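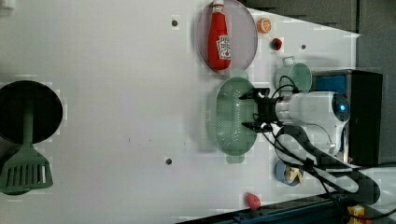 Gripper over the colander, with the pan and spatula at the left.

Workshop > Bench Tips > Arm Software

Picking Up Kitchen Things: Software Tips for a Bench Arm

These tips come from the bench at Niltdale, where we run pick and place with toy kitchen pieces. Our planner is Sima and the camera tools are called Jevau, but most of this applies to whatever you use.

1. Hover before you close

Put a waypoint straight above the object and stop there. Check the pose again from the hover, then go down. A pose taken from the parking position is usually off by the time the arm has swung across the table.

2. Treat holes as holes

A colander confuses depth software. Some points land on the plastic, some go through to the table, and the fitted surface ends up somewhere in between. Fit the rim instead and ignore the floor of the basket. The rim on ours is a smooth band with no holes, and that is the part worth trusting.

3. Throw out blurred wrist frames

Small holes turn into streaks when the wrist camera moves, and shiny plastic adds white spots that a detector will happily call edges. Score each frame for sharpness and drop the low ones before they reach the pose step. We cleaned up a log of 3,269 frames in March and the grasp poses got noticeably steadier. If you can't spare frames, slow the last part of the approach.

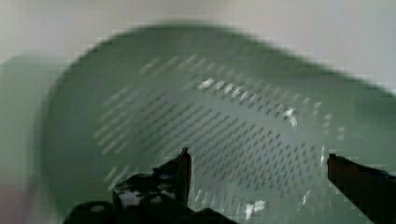

4. Tell the planner about the cables

Most arm models stop at the metal. Cables that loop around the wrist take up room too, and they will drag a cup along if the path runs close. Add a fat cylinder around the wrist to the collision model. We started with 2 cm of padding and went to 5 after a mug kept getting nudged.

5. Keep long handles out of the path

A spatula lying across a pan should be one obstacle, handle and head together. If your segmenter splits it in two, merge the pieces by hand and save the result with the layout.

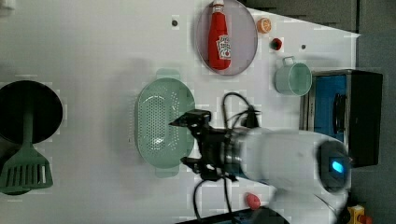
Save a layout file each time you change the table, even for a small move. Name it by task and number - "colander_10" is easier to find later than "new_final". When a run fails, load the same layout and replay the plan in simulation before touching any settings. Change one setting, run it again, and write down what you changed.

Keep the speed limit in the planner, where every script has to obey it. Ours used to sit in the scripts and two of them disagreed.

We use cookies to remember your settings. Accept / Manage

Related tips
Labeling cables on a shared bench
Setting up Jevau on an older laptop
Hand-eye calibration, the Tredville method
Sima planner: where the log files go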